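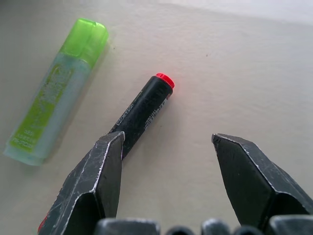
Mar 3, 2022

Second try with the walnut ink on the Dorketti paper. The first batch was too thin, it went through to the back of the sheet and the lines got small hairs on both sides. I cooked it again with less water and added gum arabic, 2 g for 100 ml. Kept it at 75 degrees, never to the boil.

Now the line stays clean on the smooth side. On the rough side it still spreads a little, mostly where I go slowly. Abdul-Rahman Owusu tried it with his own nib and says the flow is good but the color is too yellow for the Plimbridge labels. I agree with him. The old labels are more gray.

Sheet 203 is the one to compare with – please do not put it near the window, I want to see the ink in September without any light on it.

To do: one small batch with a bit of iron, half of what the Sowah recipe gives. Filter through cloth two times. Clean the glass rod properly, there was old brown stuff on it today and I am not sure it did not go into the jar.

Gum arabic is nearly finished, order more. Cloth also.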